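Notebook, regional wage survey, July

Started at half past eight. Yesterday I left the cleaning of the second wave in the middle, so the first hour went on reading my own comments in the script. I must write them longer. "Check the thing with Brarneck" is not a comment.

State of the data this morning: 1,669 households in the raw file, 1,285 after I remove those with no answer on hours worked. Keisha asked last week if we lose more people in Brarneck than in Escobedo. Yes, we do. I made the table by town and by type of contract, and the missing answers are mostly from people with changing hours, who cannot give one number for a usual week. The question was badly asked. For the third wave I propose two questions: hours last week, and hours in the longest week of the last month.

Merging with the employer file

The employer file came from Evon in the old format again, with the firm code as text. Leading zeros are lost if one opens it in a spreadsheet first, so please do not open it there. I read it directly and forced the column to text. After this the match is good, except for 286 workers whose firm code does not exist on the employer side.

I looked at these by hand for one hour. Many of them work for a cleaning company which changed its legal name in the spring, and the old code was closed. I wrote to Evon to ask for the list of closed codes. Until it comes, I keep these workers in the sample but with a flag (nomatch = 1), and the estimates must be run with and without them.

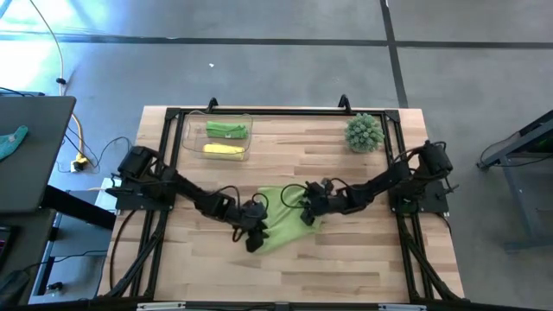
First estimates

Simple model first: log hourly wage on age, age squared, schooling, town, sector. Nothing surprising. The return to one more year of schooling is lower than in the first wave, but the two intervals overlap a lot, and I would not write a sentence on it in the paper.

Then I added the travel time to work. Here I made a mistake which cost me the time until lunch. Travel time is in minutes in the first wave and in hours in the second, and my coefficient was enormous. Keisha Kasprzak saw it in one look at the printout. It is now corrected at the top of the script, in minutes for both.

With the correction, people who travel longer earn more, as expected, but only in Escobedo. In Brarneck the line is flat. I have two ideas. The bus to Sirkonon was cut, so those without a car take what is near. Or the better paid people in Brarneck work from home some days and they reported zero travel. The second one I can check, the first one not with these data.
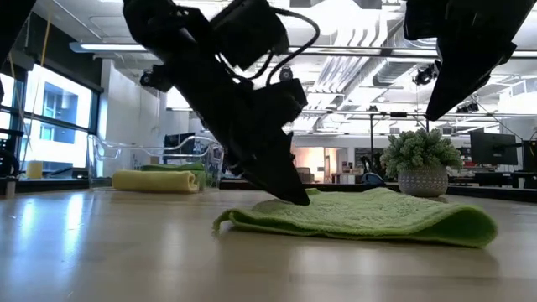
I checked the second idea after lunch. Removing everybody with zero travel changes the slope in Brarneck a little, in the right direction, but it stays small. So home working is a part of it at most. I would like to have the car question by person and not by household, this is also for the third wave.

Standard errors: clustered by firm. With the unmatched workers I do not have a firm, so for now each one is his own cluster. Keisha does not like this and prefers to leave them out of this table completely. We did not agree yet - I will run both and put them side by side.

Bootstrap with 100 repetitions only, for speed. Must be more before anything leaves the office.

To do:
Ask Evon again for closed codes
Draft the two questions on hours
Rename the travel variable, with the unit in the name
Send Keisha both versions of the table
Find where the weights for Sirkonon were saved, the folder has two files with the same name and different sizes

Stopped at ten past five. The long run is going on the office machine, please do not restart it.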